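Drirel Full-Size Soccer Goal Net (pair)
Stidwood Field Supply / Goals and Nets / Nets
Item 406
$267 the pair, clips included
In stock

A net has one job and spends most Saturday-league seasons failing at it. The ball goes in, the ball comes out the back, and two grown adults in shin guards argue over whether it passed under the crossbar or through the hole by the post. The Drirel is our heaviest full-size net, made for goals that get left out in the weather by people who promised to bring them in.

The mesh is knotless, so it doesn't fray where somebody's nephew has been climbing it. The top edge is double corded. The bottom edge has a sewn sleeve that takes either ground pegs or a rear bar, and if your goal has neither, please call us before you order, and possibly before you let anyone play in front of it.

Fits 24 x 8 ft goals with box or slanted backs. White only. We stocked striped nets for one season and still have most of them.
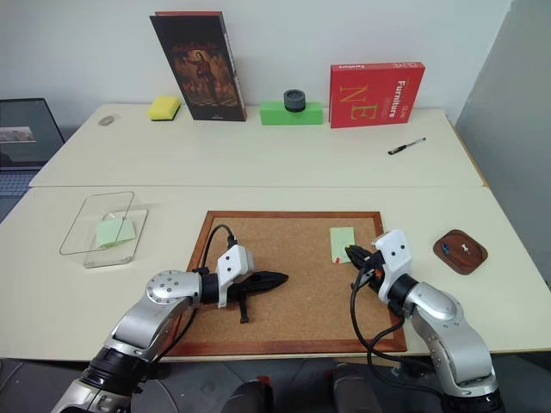 Nurhan Ersoy left this review: Second pair I've bought. First pair is still up on the practice field and looks terrible but has no holes in it. Putting them on takes way longer than the page says. Start at the middle of the crossbar, not at a post like my husband did, or you end up with all the slack on one side and have to take the whole thing down again. Four stars because the bag it comes in split the first time we used it.

We have since changed the bag. We have not changed the husband, who is outside our warranty.

What comes in the box
Two nets, labeled left and right, although they are identical and the labels are a mistake we now find charming.
110 Ivon clips in black, which is enough for both goals plus the ones you'll drop in the grass.
Bungee cord for the back corners.
A fitting sheet, both sides, large print.

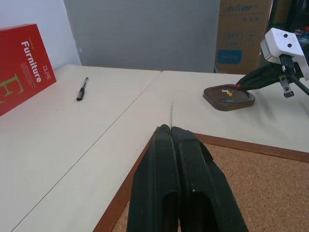

Hanging a net goes better with two people, one ladder and the fitting sheet somewhere other than your back pocket. Younes Alaoui in our warehouse wanted it laminated and lost on cost, so it's paper, and it will blow across the field. Pin it to something. A cork board in a wooden frame, laid flat on a table like the one in the photo, will do the job fine, and you can park your spare pins in the cork while you read step two. Step two is the one everybody skips. It tells you to clip the corners first and pull the mesh snug before you do anything else.

Care
Hose it off and hang it up to dry. Do not put it in a washing machine. Francine Charbonneau answers our phones and has heard how that ends.
Store it out of the sun. Up to 40 lb of pull on a clip is fine; a goalkeeper swinging from the net is more than that, whatever he tells you.

Also fits
McKinnon portable frames, with the rear bar removed. Older McKinnon goals have the welded hooks and won't take Ivon clips. Use cable ties and trim the ends, please.

Returns accepted on unused nets. Grass in the mesh counts as used. Next delivery of the junior size is due in October.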